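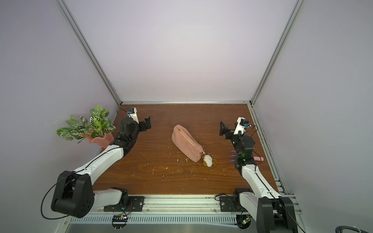 Photo: Plinmont Automation Laboratory, Cell 7

Speaker Notes: Routine Care of a Two-Arm Tabletop Cell
Plinmont technical staff session, January

Slide 1. Opening
Welcome the attendees. State that the talk covers Cell 7 only. Questions on the Narkel line are to be held for the second session.

Slide 2. Layout
The two arms are mounted at the front of the table, one at each side, on black plates. Pale panels close off the back and both sides. Each gripper carries its own camera. Point out the cable behind each camera. Under the Gestel procedure, cable slack is checked with the arm fully extended and again with it folded.

Slide 3. Housekeeping
Direct attention to the white crumbs and flecks around the pink pouch. Debris of this kind is to be removed before each session with a soft brush, working from the back rail toward the front. Compressed air is not permitted. The circuit boards sit low at the front, below the arm bases, and the ventilation slots are close by.

Slide 4. Mounting plates
Plate bolts are checked every 97 operating hours. Power is off and both arms are supported before any bolt is touched. Record the reading for the left arm first.

Slide 5. Service record
Cell 7 had logged 1,462 hours at the last inspection. The left wrist cable was replaced at 509 hours. The camera mounts were realigned afterward, which took about 7 minutes per arm. Refer to the Tapia log for part numbers.

Slide 6. Return to service
Run both arms at reduced speed through the full test path. Confirm that both camera views are clear. The operator signs the log before normal speed is restored.

Allow time for questions. Printed checklists are at the side door.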